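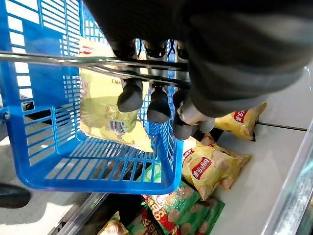

Hand basket in blue plastic with a metal handle.

Flollis basket stand: four weeks on a shop floor
By Ulla Riihimäki
June

We use cookies to remember your settings and to measure visits. Accept all / Manage choices

The Flollis is a wheeled stand for hand baskets. It holds a single nested stack at waist height on a sprung platform, so that as baskets are taken the stack rises and the top handle stays at the same level. The maker is Prajapati, and the stand comes in one size, for stacks of up to 30 baskets. I had one at the Hunudgate shop for four weeks, standing inside the main door, and moved it to the smaller branch at Drirkby for a few days at the end.

The shop had previously kept its baskets on a flat plinth with a low wire surround. The fault with a plinth is well known: the first basket of the day is at a good height and the last one is on the floor. Staff restack it several times a day and customers with bad backs go without. A sprung platform deals with this in principle, and most of the review is concerned with how well it does so in practice.

Assembly

The stand arrives in one flat carton. The uprights bolt to the base, the spring unit drops between them and is held by two pins, and the platform clips on last. The instructions are clear apart from the drawing of the pins, which shows them entering from the wrong side. An adult can do it alone with the key supplied. Allow an hour. The castors are push-fit and two of the four needed a mallet.

Spring rate

The spring is set at the factory for what the leaflet calls a medium basket, and is adjusted by a screw under the platform. The screw needs the stand to be empty and on its side. As delivered it was too stiff for our baskets, and a half stack sat well above the guide rail and leaned. Three turns out cured the lean. After that the top handle stayed within a hand's width of the same height from a full stack down to the last few, at which point the platform reaches its stop and the spring does nothing further.

Handle type matters more than the leaflet admits. A thin wire handle folds flat and the next basket nests squarely on top of it. A thick moulded handle leaves a gap, and the gaps add up, so a full stack of that sort is too tall for the rail. If a shop has mixed baskets they should be sorted first.

Returns

Putting baskets back is the weak point. A returned basket must go in level, with the handle down, or it jams against the uprights. It must also be empty. A forgotten receipt is harmless, but a bag of crisps left in the bottom will hold the next basket up at an angle, and everything above it follows. 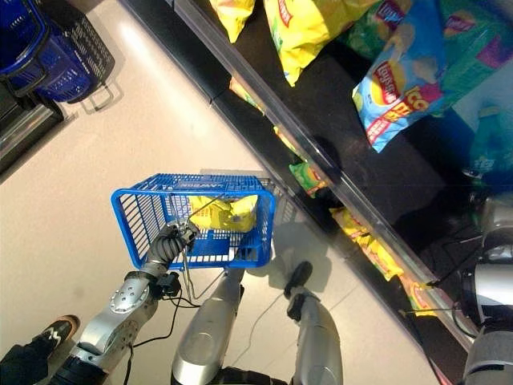

Prajapati, on being told about the jamming, replied that the uprights are set close on purpose, that a wider gap was tried and let the stack twist, and that a flared guide for the top of the rail will be sold separately from the autumn. No price was given for the guide. I would expect it to be included.

Noise and floor marks

With the spring slackened off, the platform is quiet. The castors are less so. On the tiled floor at Hunudgate the stand could be heard from the back of the shop when it was wheeled out before opening. On vinyl at Drirkby it made little sound but left grey marks where it had stood over the weekend — they came off with ordinary floor cleaner and some effort. The brakes are on the front pair only and hold well enough on the level. On the slight ramp at the Drirkby door the stand crept.
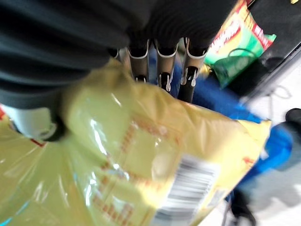 Cleaning is straightforward. The platform lifts off, the base has no closed corners, and the spring unit has a cover that keeps out most of the dust. Grit from the doorway does collect around the castor stems, and one of ours had begun to drag by the third week. A brush cleared it. Spare castors carry part number 3120 and are sold in pairs.

Verdict

Good for a shop with one pattern of wire-handled basket, a level floor and staff who check returns. Harder to recommend for mixed stock, or for a doorway with any slope. The Hunudgate shop has kept its stand. Drirkby has gone back to the plinth until the guide is available.

Contact | Copyright | Back to top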